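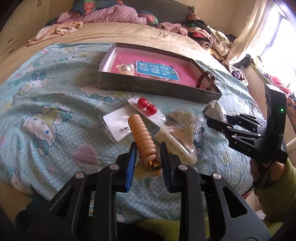
Figure 4. Coiled hair tie held upright between the finger pads. Second gripper to the right.

4.3 Recording a two-handed tidying task

Read section 4.2 (pairing the left and right grippers) first. The steps below cover small items placed in an open box or lid on a bed. Older copies of the Prillument guide promise that "anyone can teach a robot to tidy in an afternoon". We have taken that line out. You can record demonstrations in an afternoon. Whether a robot learns anything from them is covered in section 7, and the answer there is shorter than we would like.

Before you start

1. Put the box or lid within easy reach of both grippers. If you have to lean, your wrists will take paths that a fixed arm may be unable to copy.

2. Spread the small items on the sheet beside it. Leave packets sealed if the task list says "packaged".

3. Leave the creases in the sheet. A bed pulled flat gives prettier recordings and a policy that gets lost on the first fold.

4. Open and close each gripper fully 6 times and check that the opening shown in the recorder follows your fingers. A reading that lags will not sort itself out later, whatever the status page says.

Recording

5. Start with both grippers open and in view of each other. Hold still until the recorder shows Ready.

6. Bring one gripper down over a single item and close until the pads hold it. Stop there. New operators nearly always squeeze harder than they need to, and the recording has no way of knowing you didn't mean it.

7. Lift, move over the box and lower. Let go close to the surface – dropping from a height is quicker, and we throw those takes away.

8. Use the second gripper only if the item needs it. Waving it about to make a take look two-handed teaches the robot to wave.

9. Return both grippers to the start position and press Stop.

Note: If you miss a grasp, carry on and try again within the same take. Mark it "retry". Don't delete it. Viorica Coman, who wrote the first version of this section, used to ask for clean takes only, and the Custarthorpe set is the result: very tidy, and not much help with a slipped hair tie.

Clear plastic

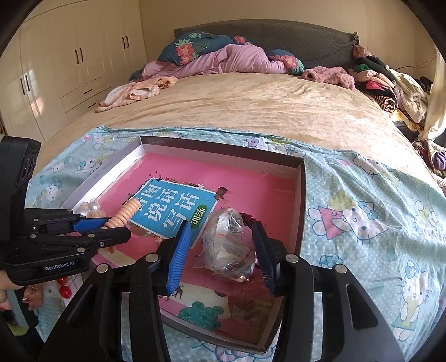
Figure 5. Clear plastic bag of small items between the blue pads, over the open lid.

10. Take hold of a crumpled bag across the middle, where the pads have something to press on. Loose corners fold over and slip.

11. Keep the second gripper open and to one side while the first is closing.

12. Tag every such take "clear". Depth estimates on clear plastic are poor. We have read several claims that this is solved and have yet to see it with our own bags.

Caution: Keep fingers and sleeves away from the jaws when someone else is working the other gripper.

How many takes?

The Skindine plan asks for 4,000. Evaristo Valentini checked the last batch by hand and passed 2,665, of which 1,332 were clear-plastic takes. Replay on the Gavrilă arm did no better with the full batch than with the ones he passed. Until somebody shows otherwise, record fewer, check them the same afternoon, and do not chase the number on the counter.

If the recorder stops in the middle of a take, go to 4.6.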